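**Kindau carpet, maroon, bought in May**

Three stars. It would have been four, but then the edge by the cabinet started to lift.

I ordered this for the back bedroom after the old beige one gave up. The shop, Plevier, had it in three colors: a gray, a green that looked like a pond, and maroon. The website called the maroon "Lillano" and showed it under a very thin couch with a very thin dog. My room has neither, but I paid the $89 deposit anyway and told myself the couch could come later.

Fitting was fine. Two men, one morning, one cup of coffee each, and a radiator pipe they discussed at length as if it had been put there to insult them. The seams are good. I've looked for them on my hands and knees and can only find one, near the door, and only because I was in a bad mood.

Now the color. Maroon is a serious color. It makes a small room feel like the lobby of a movie theater that stopped showing movies. It also hides a lot, which was the whole idea. Coffee, fine. Soil from a plant pot, surprisingly fine. White lint, no chance - one tissue left in a pocket and you'll be picking at the floor until dinner.

What I did not expect is how much I'd use it as a table. The pile is short and firm, so things more or less stay where you drop them, and at my house things get dropped. When I clear out a cupboard, it all goes on the floor first and gets sorted later, "later" being a flexible word.

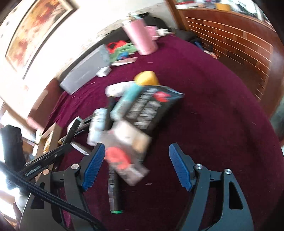
Bottles do roll on it, though not far. Anything pale shows up right away and anything black can vanish for days along the wall, so if you own a lot of black things, maybe look at the gray.

Vacuuming: my Costello upright handles it on the low setting. On high it grabs the pile and tries to take the room with it. The first month it shed enough fluff to knit a second, smaller carpet. It's calmed down since.

The lifting edge is my main complaint. I emailed Plevier and got a polite reply with a PDF about humidity. I've since pressed it down with some double-sided tape and it's holding.

Would I buy it again? Probably, in the gray. I still don't have the couch.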